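Demonstration collection (robot learning)

Demonstration collection is the gathering of recorded examples from which a robot learning system is trained. A person guides a robot, or a hand-held device shaped like the robot's end effector, through a task, and the sensor readings and motions are stored together. One complete recording is called an episode or a demonstration. The learned program, usually called a policy, is fitted to the stored episodes and then run on the robot without a person guiding it.

Methods

In kinesthetic teaching the operator moves the arm by hand while its joint positions are logged. In teleoperation the operator works from a distance, using a second arm, a handheld controller or a glove. Kinesthetic teaching needs little equipment but places the operator's hands and body in view of fixed cameras. Teleoperation keeps the view clear but takes longer to learn, and small contact forces are harder for the operator to judge.

Episode structure

An episode normally holds one or more video streams, joint angles, gripper opening and a short text naming the task. The streams run at different rates and are matched by time stamp. Most projects also store a success flag set by the operator at the end of the episode. Failed episodes may be deleted, kept under a separate label, or trimmed to the portion before the error.

Camera placement

Fixed cameras show the whole work area. Wrist cameras move with the arm and give a close view of the object, at the cost of a narrow field and rapid changes of background. Depending on the mounting angle, the gripper fingers may or may not be in view. Policies trained on wrist views alone can lose track of an object that leaves the image, and for this reason the two types are often combined.

Soft objects

Bags, cloth and cables are harder to cover with examples than rigid parts. Their shape changes with each grasp, and two episodes that start from the same position can soon differ. Closures such as zippers add a small rigid part to a soft body. The pull tab must be found and gripped at a usable angle, and the fabric beside it often has to be held still.
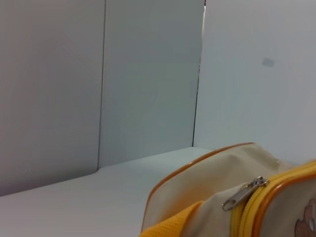
Wrist camera view of a beige canvas bag with a yellow zipper and metal pull tab, on a white surface with light panels behind.

The Dristden collection, assembled under Ida Lammers, is limited to soft objects. Its first release, in March, held 694 episodes of 31 tasks. A later addition of 400 episodes repeated the bag and pouch tasks with new starting positions. The files use the Flundus episode format, in which each video stream is stored apart from the motion log.

Quality control

Common faults are dropped video frames, clock drift between sensors, long pauses at the start of an episode and wrong task labels. Pauses are usually cut by a threshold on joint speed. Label errors are found by manual review of a sample.

See also

Imitation learning
Teleoperation
Deformable object manipulation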